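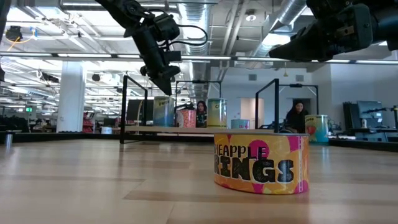

Doina Vukadinović has asked why we spend so much time on cans, if a parallel gripper can hold almost any can on the first day. Her letter was the reason to begin this page, so her question gets the first answer.

Holding a can is easy when it stands alone with free space on every side. It becomes more difficult when a second can is close to it, or when it must be put on a shelf without pushing its neighbor. A small error of the finger then becomes a fallen can. We compare fingers, and for this a common grocery item is a good judge. Everybody can buy the same sizes and repeat the work.

Which fingers do you compare?

Two sets. The Kos finger is narrow and comes to a point. The Drakia finger has a wider flat pad and a thin rubber layer. Both are printed in our shop in Pliltville and both fit the same gripper, so we change only the fingers and leave the motor and the current limit as they were.

Do you use one arm or two?

Both arms are mounted during all tests. A single arm must often move around its own elbow to reach the far end of the shelf, and this makes the comparison unclear. With two arms, each can is taken by the arm that has the shorter way to it.
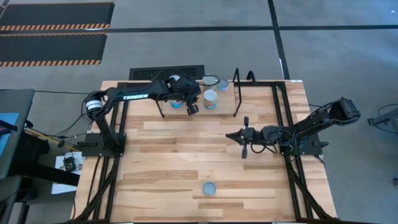 The disadvantage is that the arms share the middle of the table. Our controller gives the middle to one arm and lets the other wait outside. Some visitors find this slow. We have tried to let both arms enter together, and we went back to waiting, as the stops for safety cost us more time than the waiting did.

Is the shelf necessary?

You can make the first tests on the flat table. We advise to add the shelf as early as possible, however. Fingers which look equal on the table can be very different at the shelf, where the wrist has to come at another angle and the cable needs room for its loop.

How many grasps did you record?

In November we recorded 213 grasps, divided between the two finger sets as equally as we could manage. Each layout of cans was repeated 5 times before we moved anything. If a person touched a can in the middle of a run, we threw away the complete run.

How do you choose the layout?

Przemysław Głowacki prepared the list. He wanted tall and short cans mixed, some with neighbors and some without, and always a part of them near the front of the table, where the arms must fold more. 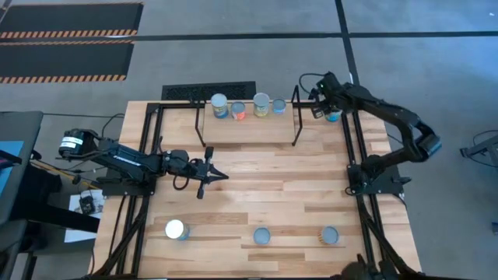 The list is fixed before the session and the operator may not change it, even if one layout seems unfair for one of the fingers. We had long discussions about this. The present rule is that an unfair layout stays in the list, and we write a remark beside it in the results.

Do you place the can upright or on its side?

The two cases are scored separately. An upright can gives the same shape to the fingers from each direction. A can on its side may roll if one finger arrives earlier than the other, and the two finger sets do not behave equally in this. In our tests the Kos finger could enter between two cans more easily. The Drakia finger was better with a lying can, but it needed more free space around it.

Where should I put the cameras?

We use one fixed camera that sees the full table and one small camera on each wrist. The fixed view is for finding the cans and for checking the run afterward. The wrist view is for the last few centimeters, and it is also the best way to see if both fingers have contact. 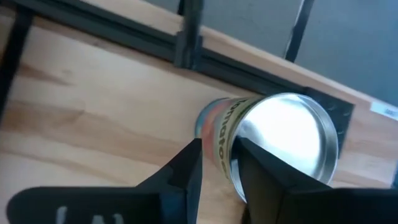
Please be careful with the exposure of the wrist camera. A metal lid can reflect the ceiling light very strongly, and with automatic exposure the rest of the view then becomes dark exactly when you need it. We set the exposure by hand at the start of each session and do not touch it later.

Can I use another controller than yours?

Yes. We use the Vurkwood controller because we know it well, but the layouts and the scoring sheet do not depend on it. Write down the control rate and the maximum closing force, otherwise your numbers cannot be compared with ours.

Where can I get the finger files?

Send us a message with the type of your gripper and the distance between the mounting holes. Drawings for the Drakia pad were corrected on 21 Feb 2024. If you have printed the older version, the holes are 2 mm too close and you should print it again.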